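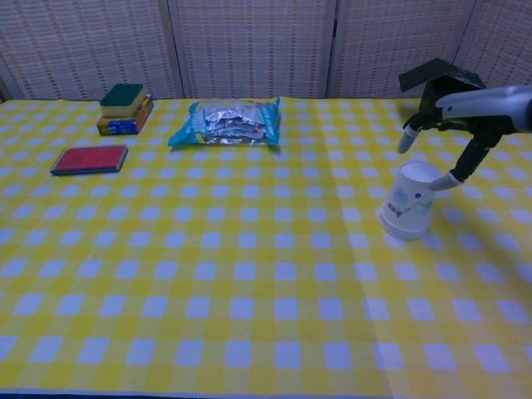 Mano sobre el vaso de papel, con un dedo junto al borde.

Herath, grabador de demostraciones de Stasell: análisis tras 1000 episodios
Shirin Zamani, abril de 2018
Tiempo de lectura: 5 minutos

Herath es un programa de grabación y etiquetado de demostraciones para manipulación. Recibe las cámaras, las posiciones articulares y las consignas de mando, las alinea en el tiempo y produce episodios listos para entrenar una política por imitación. Stasell lo vende como licencia por puesto, con un módulo de revisión incluido y otro de exportación que se paga aparte. La versión analizada es la 7, instalada en un puesto de sobremesa de nuestro laboratorio de Irormont.

El criterio de evaluación ha sido el coste por episodio utilizable, entendido como tiempo de operador más tiempo de revisión. La calidad de la política resultante depende de demasiados factores ajenos al grabador y queda fuera de este texto.

Instalación y calibración

El instalador resuelve las dependencias sin intervención. El asistente de calibración pide una secuencia de posturas con un patrón impreso y guarda los parámetros extrínsecos en un archivo de texto legible, que puede editarse a mano y someterse a control de versiones. Si una cámara se desplaza entre sesiones, Herath compara el primer fotograma con la referencia y emite un aviso. El umbral de ese aviso viene demasiado alto de fábrica; conviene reducirlo a la mitad antes de empezar.

La documentación sobre los sistemas de coordenadas es insuficiente. El manual no aclara si la orientación de la muñeca se expresa respecto a la base o respecto al torso, y la respuesta del soporte técnico tardó lo suficiente como para que lo averiguáramos comparando cinemáticas.

Sincronización

El desfase máximo entre imagen y estado articular en nuestras pruebas fue de 20 ms, medido con un diodo conmutado por el propio controlador. Es un valor correcto para agarres lentos. En contactos breves, como cerrar los dedos sobre un vaso de papel, el desfase se nota: la consigna de cierre aparece en el registro antes que el movimiento y la política tiende a anticiparse. Herath permite introducir una corrección fija por canal, aunque no la estima de forma automática. Stoswood, el grabador que usábamos antes, sí lo hace, con peor interfaz en todo lo demás.

Preparación de la mesa

La función más útil del paquete es la ficha de disposición. Antes de cada bloque, el operador registra qué objetos hay y en qué zona de la mesa están. El programa propone después la siguiente disposición para cubrir las combinaciones menos representadas. Acepta objetos apilados como entidad compuesta, algo necesario en nuestro caso: la esponja se coloca encima de una caja pequeña y el conjunto figura en la ficha con una relación de apoyo.

También admite estados por objeto. La caja negra de tapa abisagrada tiene los valores «cerrada», «entreabierta» y «abierta», y el generador los trata como una variable más. Los objetos deformables quedan peor resueltos. Un envoltorio arrugado de bordes turquesa solo puede describirse con un punto y un ángulo, lo que resulta pobre para un material cuya forma cambia con cada contacto.

El mantel de cuadros amarillos y blancos se eligió para comprobar la segmentación automática sobre un fondo de textura repetitiva. El bote blanco se separa sin dificultad. El envoltorio, con su parte central plateada, pierde el contorno en los pliegues brillantes y obliga a corregir la máscara. 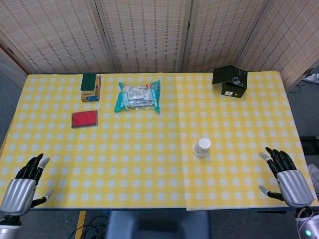
Revisión y descarte

El módulo de revisión muestra las cámaras en paralelo con las curvas articulares debajo. Los atajos de teclado cubren las operaciones habituales: recortar inicio y final, marcar el instante de contacto, clasificar el resultado y descartar. De los 1000 episodios grabados se descartaron 42, la mayoría por recortes mal situados al principio del movimiento y el resto por pérdida de una cámara.

Hay dos defectos que afectan al trabajo diario:

- El descarte es inmediato y borra los archivos de disco. No existe papelera ni confirmación configurable. Recomiendo trabajar siempre sobre una copia.
- Las etiquetas de resultado son solo «éxito» y «fallo». Para un agarre que termina bien tras un segundo intento hay que recurrir al campo de notas, que luego no se puede filtrar.

Exportación

El formato nativo está comprimido y no se puede leer con herramientas externas. El módulo de pago escribe secuencias de imágenes con una tabla de estados por episodio, y lo hace sin errores que hayamos detectado. Las consignas y las posiciones medidas se guardan en columnas separadas, decisión acertada que otros grabadores omiten. La frecuencia de muestreo se fija al exportar y el remuestreo es lineal, también para las orientaciones, lo cual introduce un error pequeño pero evitable.

Valoración

A favor: ficha de disposición, calibración editable, revisión rápida.
En contra: exportación aparte, borrado sin recuperación, documentación de coordenadas, corrección de desfase manual.

Para un puesto único con objetos rígidos, Herath reduce de forma apreciable el tiempo de preparación y compensa el precio de la licencia. Para tareas con bolsas, telas o contactos rápidos, mantendría Stoswood hasta que Stasell incorpore la estimación automática del desfase, prevista según su hoja de ruta para noviembre.

Contacto | © Shirin Zamani. Todos los derechos reservados | Volver arriba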